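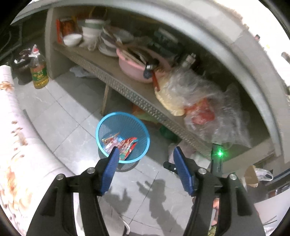
**From:** Edeltraud Stöckli
**To:** arer-house list
**Date:** 8th August
**Subject:** Re: [arer-house] Kitchen shelf and the bin

Hello all,

Answers to Soledad's points are in between her lines. I've cut the part about the bicycles, as that has been dealt with on the other thread.

> On the kitchen shelf, Soledad Bravo wrote:
>
> I came in on the late train from Trikalberg and tried to make supper, and it took me longer to find somewhere to put a plate down than it did to cook. The concrete shelf is full again from one end to the other. I know we cleared it in June. I don't want to start a quarrel, but could we agree where things live, and write it down this time?

Yes. I went through it with a cloth in one hand and a notebook in the other, and what follows is my proposal. If you disagree, say so on the list and not on a note stuck to the fridge.

> First, the crockery. I don't mind it being out, as we have no cupboard for it. But the bowls end up on their sides and the plates are leaning on whatever happens to be next to them. One of these days the lot will go on the tiles.

The bowls stay at the left end, stacked, right way up. If you take one and wash it, put it back on the stack. A bowl lying on its side next to the stack takes up the room of a second stack.

The plates I would like to keep upright, because laid flat they use too much of the shelf. What they need is a rack. Zaugg has a plain wire one and I have asked them to put it by for us, under order 1109. Whoever is next down that way with a bag, please collect it and put the receipt in the tin. Until then, please don't pull a plate from the middle.

> Second, the pink basin. Is it for washing vegetables or is it the cutlery drawer? I have been using it for salad.

It is the cutlery drawer. It has been for as long as I have lived here, though I can see how you would not know that. The chopsticks and the other utensils stand in it to dry and then never leave. I suggest we make that official. I tipped it out, washed it and dried it, and there was a fair amount of old rice at the bottom, so please shake the chopsticks before you put them in.

For salad, use the big enamel bowl in the cupboard by the stairs. It is heavy but it has no holes in it now.

> Third, the bottles. I can't tell which is oil, which is vinegar and which is somebody's private property.

Labels. There is a roll of masking tape in the table drawer and a pen tied to it. If it is for everybody, write what is in it. If it is yours, write your name. Anything with neither on it by the end of the month I will smell, and then decide. Bottles go to the right of the basin, at the back, where an elbow will not catch them.

> Fourth, food left in plastic bags on the shelf. There's a big clear one that hangs over the front edge and every time I pass I catch it with my hip.

Food does not stay on the shelf in its shopping bag. Take it out, put the dry things in one of the lidded boxes and flatten the bag. I know it is tempting to leave the lot there when you come in tired. But the metal strip along the front of the shelf is sharp in places, and I have already swept up one split bag of lentils this year. They were still turning up under the cooker a week later.

The boxes and packages at the very back of the alcove are another matter. Some of it has been there since before the last change of rooms. I would like each of us to take out what is ours. What is left over we can open together one evening and cook from, if it is still fit to eat.

> Fifth, under the shelf. Please can we stop using it as a cupboard? There are bags under there that I don't dare look into.

Agreed, and this is the one I feel most strongly about. The floor under the shelf should be bare so that it can be mopped right to the wall. Carrier bags for reuse go on the hook behind the door. If you own the orange and green patterned bag, please take it up to your room. The white one near the wall I will put out with the rubbish unless somebody speaks for it.

Mind the wooden leg when you are sweeping under there. It is thin, and it is only wedged at the top. If you knock it out of line, push it back straight and tell me. I measured the gap between floor and shelf at 87 centimetres, in case we ever want to replace it with something thicker. Drostard would cut us a length for very little.

> And last, the bin. It's tiny, it has no lid and it's full of holes. Can't we get a proper one?

The little blue basket was meant for dry rubbish only, and for that I think it is perfectly good. Snack wrappers, bits of string, bread bag ties. It is light, it rinses clean under the tap and it is quick to empty. The trouble starts when tea bags and onion skins go in, as anything wet comes straight through the mesh and on to the tiles. Those belong in the compost bucket outside the back door.

A larger bin with a lid would have to stand in the middle of the floor, and we would walk into it. I would sooner keep the basket where it is, in front of the shelf, and empty it every evening. The last person to cook does it. If others want a big bin all the same, I won't stand in the way, but please measure the floor first.

> I'm happy to do a day of cleaning if someone joins me. I can't do the top of the alcove, I'm not tall enough.

I'll do the top. The white paint in there needs washing down before it gets another coat, and we may as well do it while the shelf is clear. I have sugar soap and two buckets. We need more sponges, and one more pair of rubber gloves in a size that fits a normal hand.

Soledad, would the morning suit you? I'd carry everything out to the long table first, then wash the alcove from the top down, then the shelf, then the floor. Things only go back once the shelf is dry. Anyone else who is in the house is welcome to dry plates.

There was 184 in the kitchen tin when I last looked. That covers the rack and the sponges, and I have taken nothing out yet.

Edeltraud

PS The good bread knife is still missing. It has a black handle with a nick in it.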